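Looking After Your Floors (and Your Knees) in a Workroom, Utility or Spare Room

Tips from the Pliminby household pages 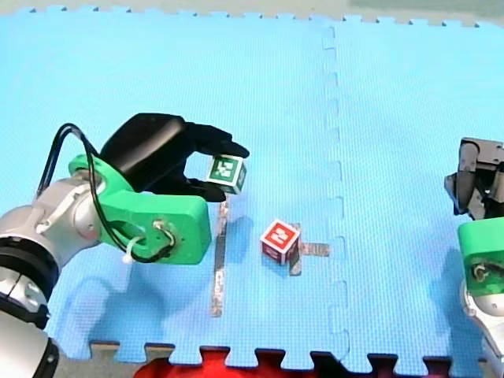

Blue interlocking foam tiles on a pale grey floor, with the toothed edges showing.

I have been meaning to write up my floor notes for ages, and as the back room has just had its December turn-out I thought I might as well do it while my knees are still complaining. Most of what follows I learned the slow way in our old house at Grikuscombe, where every floor was a different sort and every one of them was cold. I hope some of it saves you a bit of bother.

Sweeping first, always

Do sweep or vacuum before you let any water near a floor. It sounds so obvious, but I mopped straight over the grit for years and wondered why the hall looked dull! Grit and water together make a sort of gentle sandpaper. A soft broom is kinder than a stiff one indoors, and if you hang it up by the handle the bristles won't bend over to one side.

If you have a vacuum with a brush bar, switch the bar off on smooth floors. It only flings the crumbs behind you, and then you tread them into the next room.

Washing

Warm water and a very small squirt of washing-up liquid will do for nearly everything, sealed floors included. People use far too much soap (I certainly did), and it dries to a sticky film that catches every footprint. If your floor feels tacky, go over it with plain warm water twice and leave the soap alone for a few weeks.

Wring the mop until you think it is too dry, then wring it again. Start in the corner furthest from the door – you would be surprised how often I have stranded myself by the window with the kettle on the other side of the house.

Vinegar is lovely on limescale but keep it well away from marble, limestone and anything else of that kind, as it will mark them.

Foam tiles and mats

The puzzle-edged foam sort are a great comfort if you stand at a bench or kneel to sort boxes. Ours came from Furneck and cost 63 pounds for the whole room, which I grumbled over at the time and have not regretted once.

Lay them out loosely for a day before you press the joints together, so they can flatten after being packed. Begin in the middle of the room and work towards the walls, and leave a little gap at the skirting, as foam does swell a touch in a warm room. When you join two tiles, press the teeth down with the heel of your hand, going along the seam from one end to the other. Thumbs get sore very quickly.

Every month or so, lift the lot. Dust creeps down through the joints, and on a solid floor you can get damp collecting underneath without ever knowing. I do mine on a Sunday morning, stand the tiles on their edges along the landing, wash the floor below and let everything dry right through before it goes back. Wipe the tiles with a cloth and mild soapy water, and use an old toothbrush for textured ones. Please don't put them out in strong sun to dry, or they may curl and fade.

Heavy furniture will leave dents in foam. Small ones often come up by themselves if you move the table leg along a bit and give it a few days.

Marks and spills

Black scuffs on vinyl usually come off with a clean pencil rubber. Candle wax should be left to go hard, then eased up with an old plastic card. For wet paint, blot and keep blotting with a fresh bit of rag each time, and never rub. Dried glue depends so much on the glue that I would try a hidden corner first, whatever you use.

For an oily patch on bare concrete, cover it thickly with cat litter, leave it overnight and sweep it up in the morning. Old stains may want 4 goes, and even then you might be left with a shadow.

Rugs that wander

A proper rubbery underlay cut slightly smaller than the rug is worth the money. Turn the rug round twice a year so it wears evenly, and give it a shake outdoors on a dry day – downwind of the washing, if you can remember!

Felt pads under chair legs pick up grit too, so tip the chairs over now and again and replace any pads that have gone hard or shiny.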